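Na cantina da Hitance, o robô põe a mesa e as pessoas discutem o garfo

Dezembro de 2022

A cantina da Hitance, no parque empresarial de Geltside, tem desde julho um novo elemento na equipa de sala. Não veste avental, não pede para trocar o turno de sexta-feira e demora bastante a decidir-se diante de um garfo. Chama-se Kiều, é um robô de dois braços fornecido pela Nunitz e foi contratado, se a palavra se aplica, para pôr e levantar mesas.

A cantina serve 258 almoços por dia. Até ao verão, as mesas eram tratadas pelas mesmas pessoas que serviam ao balcão, num vaivém que começava antes do meio-dia e acabava quando acabava. A empresa apresentou a mudança numa circular interna de duas páginas, em que a palavra "libertar" aparecia com generosidade. As funcionárias seriam libertadas das tarefas repetitivas, libertadas do peso dos tabuleiros e libertadas para o contacto com o cliente. O cliente, convém lembrar, é o pessoal da contabilidade, que já vinha ao balcão todos os dias queixar-se da sopa.

Ninguém foi despedido. Dois postos de trabalho mudaram de nome e passaram a chamar-se "acompanhamento de sala". Na prática, quem os ocupa abastece o robô de copos e talheres, retira-lhe do caminho as cadeiras mal arrumadas e corrige o que ficou torto. O salário manteve-se. A farda também, embora tenha ganho um bolso para o comando de paragem, que toda a gente usa para guardar a caneta.

Desde que entrou ao serviço, Kiều completou 2.484 mesas, segundo a contagem afixada à porta da cozinha. A folha não distingue as que ficaram bem à primeira das que precisaram de uma mão humana, omissão que tem alimentado conversas na copa. Há quem diga que o robô é lento e há quem responda que lento era o elevador de pratos, e que a esse nunca fizeram uma circular.

As queixas mais sérias são de outra natureza. O ritmo da sala passou a ser o da máquina, e as pausas, que antes se combinavam de viva voz, dependem agora do momento em que ela termina uma fila de mesas. As trabalhadoras pediram que o horário de descanso voltasse a ser fixo. A direção respondeu que a proposta era "muito interessante" e marcou uma reunião para janeiro. Também está em cima da mesa a formação: as duas manhãs dadas pela Nunitz em julho ensinaram a ligar, a parar e a telefonar para a assistência, por esta ordem e com particular insistência na última parte.

Do lado positivo, as costas agradecem. Os tabuleiros cheios deixaram de ser carregados de uma ponta à outra da sala, e quem ali trabalha há mais tempo é também quem menos vontade tem de voltar ao sistema antigo. O que querem é um quadro de tarefas escrito, para saberem onde acaba o serviço do robô e começa o delas.
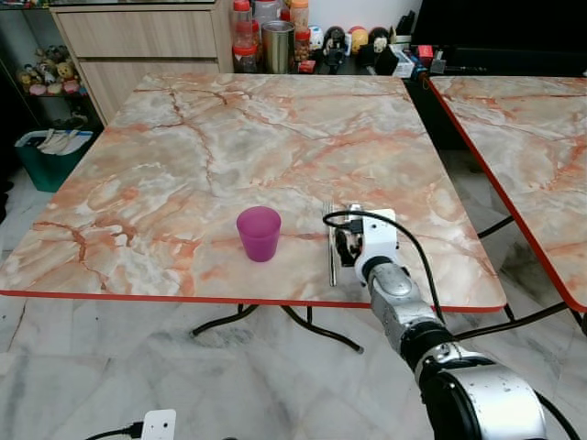

Quem decide se uma mesa está bem posta?
A funcionária de acompanhamento de sala. O robô dá a tarefa por concluída, mas a mesa só conta como pronta depois de ela a validar.

A Hitance admite levar o sistema ao segundo refeitório de Geltside no próximo ano. A sopa continuará a ser servida à mão.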